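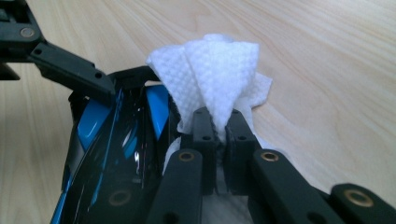 Dimples up close: a quilted tissue and its packet at the Skenda open day, Fernach.

I have wanted to see how tissues are made ever since I was a kid pulling them out of my grandmother's purse one after another, so when the Skenda works in Fernach opened its doors for an afternoon in March I was in line before one o'clock. So were a lot of other people! The line went past the bike racks and most of the way to the bus stop.

Entry is free. You get a hairnet and a paper badge, and they take you through in groups. The first stop is the roll store, and it is enormous. Each parent roll weighs 793 kilos (it's stenciled on the cradle) and they sit there like hay bales, very white and very quiet. You can put your hand on one. It feels like a wall.

Then comes embossing. Two steel cylinders, one with bumps and one with hollows, and the flat sheet goes in plain and comes out with all those little raised dots. I had always thought the dots were decoration. Our guide told us they hold the layers together and make the sheet feel thicker, and she passed a plain piece and a dotted one down the line so we could rub them between our fingers. Big difference. The machine is old and loud and painted green, and I could have stood there all day.

Folding and packing is faster than I can describe. The line runs at more than 2000 packets an hour, and a single bent one gets puffed off the belt by a jet of air. My whole group cheered when it happened, and then of course we all waited for the next one.

The wet wipes are made across the yard in the Yoshida Building, behind glass, so there's less to get close to. What I did love was the explanation of the flap. A soft pack has to open easily and stay shut in a bag, and each sheet has to bring up the corner of the next. When it works you get a neat little peak of white standing up out of the opening, just like on the blue pack with the red label.

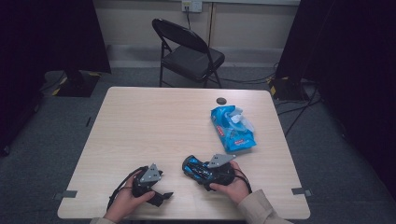 The table room

I nearly skipped this one. After all that noise it's a calm room with a beige wall and dark gray carpet, a light wood-grain table, and a black folding chair with a padded seat behind it. Plain as can be, and I ended up staying 40 minutes.

What I liked was seeing the things at the size you use them. A packet, a pack of wipes, a tissue standing up in folds with a sharp corner at the top. You look at a sheet differently once you've met the roll it was cut from. And there was a glossy blue toy car too, with black windows, very close in color to the wipes. I have one a lot like it at home in a drawer and got a bit sentimental.

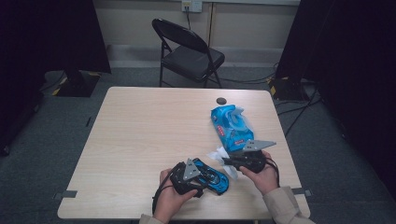 3 min read

A few practical notes if you're thinking of going next year. Bus 61 stops right outside the gate. Wear flat shoes, since the stairs to the embossing gallery are open metal grating. Strollers have to stay in the lobby.

The Cavus canteen was open to visitors and did a very good pea soup and an even better plum cake. Get there before three, the cake was down to crumbs when I went back for a second slice.

I'd leave the Yoshida Building until after the canteen, when the crowd at the glass thins out. And hang on to your paper badge: hand it in at the exit and they give you a pocket pack to take home. Mine is still sealed.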